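4.2 Sorting Loose Cables into Shared Bins

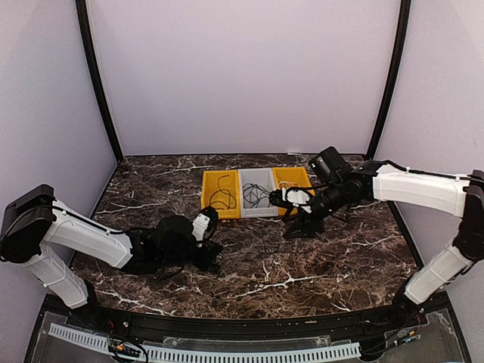 Reading time: 3 min

Figure 3. Cable sorting station: three small bins in a row near the back of a marble-patterned tabletop, with black cable in the bins and one loose cable running toward the front.

The second task concerns the storage of short cables in small open bins. It was chosen after the survey of shared workrooms reported in Section 3, in which cables were the item most often stored without any fixed place. At the Trillside site, the inventory of June listed 196 cables, of which 50 had no label and no known device. The Stusberg site kept fewer cables but stored them in deeper boxes, and staff there described retrieval as slower. Both sites had bins of the small rectangular type, and this type was kept for the work described in this section.

The layout is given in Figure 3. The bins stand side by side, with a light gray bin between two yellow ones. Color was used as the only marker. Written labels were left out of the protocol, as an earlier round at Trillside had shown that users read the label on the first bin and then assumed the order of the rest. The gray bin is referred to below as the middle bin, and the yellow bins as left and right.

Three storage states are distinguished. A cable is "coiled" if it forms one or more open loops that can be lifted out together. It is "bundled" if its loops cross in such a way that no single end can be followed by eye. It is "strayed" if any part of it lies outside the bin. The left bin in Figure 3 was scored as coiled: the cable is loose and loops across the floor of the bin. The middle bin was scored as bundled, the tangle filling most of the interior. The right bin was not scored from the figure, as only a short strand near its left rim can be seen. The cable that trails across the tabletop was scored as strayed.

The scoring rules follow those of Wijesinghe, with one change. In the original rules a strayed cable is assigned to the nearest bin. This gave poor agreement between scorers when bins touched or nearly touched, and in the present work a strayed cable is recorded as its own item until it has been put away. Vasanthi Wijesinghe reviewed the revised rules on 7/4/19 and suggested that the bundled state be split by the number of cables involved. The split was tried and then dropped, as scorers could not separate one long cable from two short ones without emptying the bin.

Surface pattern had a larger effect than expected. The tabletop is dark brown with branching white and tan veins, and black cable is hard to follow against it. Scorers working from still views missed part of the strayed cable in 30 of 200 cases. Most of the misses fell on the dark areas of the pattern – the veins, where a cable crossed one, gave enough contrast for it to be found. A plain light mat was considered for the remaining sessions. It was rejected on the grounds that the workrooms surveyed had patterned or dark tables, and a mat would have made the task easier than the one users face.

Bin depth was not varied. The Drirnell guidelines for small-parts storage recommend that a coil should sit fully below the rim, and the coiled items met this condition at the start of each session. Bundled items often did not. A bundle tends to spring up when pressure is removed, and the loops nearest the rim are the ones most likely to go over it. Rimkutė reports the same effect for cord and thin rope, although the bins in that study were wider and had rounded corners.

Two limits of the layout should be noted. All cables were black, which removes a cue that users in the survey said they relied on when choosing between similar items. Placing the bins in a close row also allows a single cable to cross from one to the next without touching the table, and the three states do not describe this case well. Such items were scored as strayed and marked for separate treatment in Section 4.3.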